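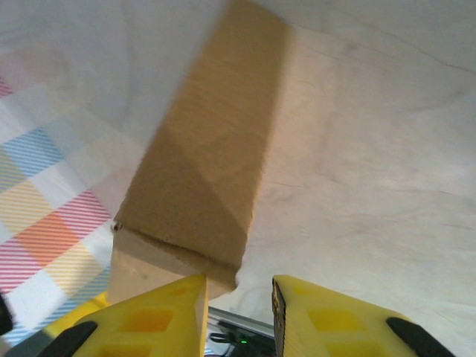 Kerstin Ackermann does the buying for Greststead, a shop that makes wooden blocks, pegs and small display stands, and she had 40 minutes for me between a lumber delivery and a call with her bank. So this is a bit rushed. I typed it up the same night, forgive the gaps.

I wanted to talk to her because a lot of you wrote in after the last piece asking how a small shop plans for a robot arm. How you pay for it, mostly. What you forget to pay for. She has been through it once and is about to go through it again, so.

First thing she told me was that the arm was the easy part.

"You get a quote for the arm and you think, OK, that's the number. And then you spend the next five months finding out what the number was missing."

What was it missing?

"Fingers. Tables. Cables. Somebody's time. Mostly somebody's time."

Greststead has one arm at the moment, on a bench in the back half of the building. It picks up blocks and sets them down again, and for now that is the whole job: get hold of the near end, lift, turn, put it where the sander person wants it. The building went up in 1937 as a feed store and the floor slopes toward the street. This turned out to be a budget line. They had to shim the bench, then the shims moved, then they bought a proper leveling frame. She laughs about it now, sort of.

"Nobody at Ciltell asked me what the floor was like. I don't blame them, I didn't ask myself either."

Ciltell is the dealer. She speaks well of them overall. They came out twice before she signed, and she says that if a dealer won't come and look at your actual parts on your actual table, go find another one. She sent them a box of blocks ahead of the first visit and they tried them in their own workshop.

"I put the ugly ones in. I want that written down. Everybody sends the nice ones. I put in the ones with a chipped end and the fuzzy ones that haven't been sanded, becuase that's what it's going to be picking up on a Friday afternoon."

We talked about fingers for a long time, longer than I expected to. Her view is that gripper fingers are a consumable and should be budgeted like sandpaper or saw blades. Hers are yellow plastic. The shop didn't plan for spares in the first order and then had to wait on one when a tip cracked. Arm sat there. Nine days.

"Nine days with a very expensive coat rack."

So now there's a shelf of them. She keeps a full spare set plus loose tips, and the spares go on the same reorder sheet as glue. The sheet has 130 items on it, she showed me on her phone, and fingers are between felt and flap wheels. Alphabetical. She says that's the point where she stopped worrying about the robot, when it was just another row.

Width is the other thing. How far the fingers open, against how wide your part is. She had blocks from three different size families and the first gripper she was offered could only take two of them.

"They tell you it opens to such and such. Fine. But your block isn't lying there perfectly straight. It's at an angle, it's got a fuzzy edge, you need room on both sides or the finger comes down on top of the wood. So take your widest part and then add. And whatever you add, the person who runs it is going to want more."

I asked whether she'd just buy the biggest one then. No. The bigger one cost more, weighed more, and the extra weight came off what the arm could lift. She drew it for me on the back of a delivery slip. Lifting limit at the top, gripper weight under it, camera and cables under that, and what's left at the bottom is your block. What's left was less than she thought. She says do that sum before the meeting, on paper, with a real kitchen scale reading of your heaviest part.

Cables. She brought this one up herself.

"Budget for cables. I'm serious. They bend all day. They rub. I had nothing in there for it, zero."

She now puts away $1500 a year for what she calls wear stuff, meaning cables, pads, finger tips, connectors, the odd bracket. It came from adding up one year's receipts and rounding up. Some years she expects it won't all get spent and it rolls over to the next.

Then lighting. Greststead's tables are pale wood, and the blocks are tan on top and paler at the cut ends, and with strong light coming in on one side the camera had trouble telling where a block stopped and the table started. Her words, I'm not a vision person. Dealer suggested a special mat. She priced it, didn't like it, and asked them to try some different things first, blinds, moving the bench, plaid cloth out of the fabric drawer at home. I asked which of those won.

"Blinds did most of it. Cheapest thing on the whole invoice."

What would she do differently? She had a list, she'd thought about it before I came.

She would have left the second half of the money alone for longer. The first budget was spent nearly all up front, arm and gripper and bench together, and there was hardly anything left for the part where you learn what you got wrong. Next time she wants a third of the total still sitting there on the day the thing is switched on.

She'd also write down who is going to look after it, by name, with hours. In the first plan it just said "shop staff." Shop staff ended up being one man who was also running the bandsaw.

"You can't put it on somebody as a favor. It's hours. Count it as hours and put a wage next to it, then see if you still want the robot."

Did she still want it?

"Yeah. But less than before I did the sum. And later, more again."

How many hours is it? Four a week now, she says. Was more like a full day a week at the beginning. She didn't have good records from the early part and wishes she did, because the bank asked.

The bank. OK so this is the part a lot of you asked about. She took a loan for the first one, equipment loan, nothing fancy. The bank wanted a payback period and she gave them one and she thinks now that it was too rosy. She'd counted the robot as working every hour the shop was open. It doesn't. There's setting up, there's changing over from one block size to another, there's wiping dust off the camera. For the second loan she's putting in half the open hours and nothing for evenings.

"If it beats that, lovely. I'm not going to sit in that chair again and explain why it didn't."

The second machine is the one she's shopping for. The plan inside the shop is called Khúc, named by whoever set up the shared folder, and it covers a longer bench with two arms facing, one feeding and one taking away. She has quotes from Ciltell and from Plekum. Plekum came in lower on the arm and higher on everything else, training, service visits, software by the month.

She does not like by the month. "I'm not saying it's wrong. I'm saying put it in the same column. Multiply it out to how long you're keeping the machine and put it next to the other price. Then they're not so far apart any more."

How long is she keeping it? She uses 12 years for the bench and the frame, seven for the arm, and for the gripper she doesn't use years at all, it's just in with the wear stuff. I asked if 12 was optimistic for a bench and she said it's a bench.

A few more things I scribbled down that don't fit anywhere.

Get the quote to say what happens if your parts change. Greststead brought in a longer block in June and it was too long to swing round without hitting a post. Nobody's fault but it meant moving the bench, which meant the electrician again.

Electrician: get him in before, and have him put in one more outlet than you asked for.

Dust. Wood shops are dusty, she shrugged at this. She pays for a seal kit and says it's worth it, and she also said a paintbrush does a lot.

Ask to talk to another customer, one the dealer didn't pick. She found hers through the lumber yard.

Used equipment, I asked, because somebody always writes in. She looked at a used arm for Khúc. It was a good price. The controller was an older type and Ciltell would only promise parts for two more years, so she walked away. She would consider used for a bench or a frame or a conveyor. "Not for anything with a brain."

And does she think a shop her size should bother at all? There was a long pause here and someone was knocking on the window about the lumber.

"Depends what you hate doing. We hated that job. Picking up block, turning block, putting down block. People's wrists were going. If you've got a job like that and you've got enough of it, then yes, go get your quotes. If you just want a robot, then go on a nice vacation, it's cheaper."

She's deciding between the two quotes before the end of the quarter. I asked her to let me know which way she goes and she said she would if she remembered. Her spreadsheet, the one with the wear stuff tab, she's happy to share with the company names taken out. Write to me at the usual adress and I'll pass requests along in one batch.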